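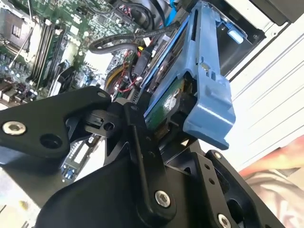

Figure 4. Open desktop computer with a blue drive caddy.

3.2 Return of leased computers

The second part of our study considers what happens to office computers when the leasing period comes to its end. We obtained the return records of two companies, Plikgate and Musis, which together contain 3,311 desktop machines. For each machine the record gives the model, the age in months and the decision taken: new lease, sale, or use for parts.

The age alone did not explain the decision well. Machines of the same model and the same age were often treated differently by the two companies. At Plikgate a machine older than 5 years was normally sold without its storage. Musis kept the storage inside if the erasing report was complete, and so it could ask a higher price from small buyers.

We also sent a short questionnaire to 50 customers of Musis. Most of them wrote that the length of the warranty was more important to them than the processor. This agrees with the earlier observation of Vītola, although her customers were mainly schools. The prices were not adjusted for inflation, and this limits the comparison between years. The results for portable computers are given separately in Section 3.3.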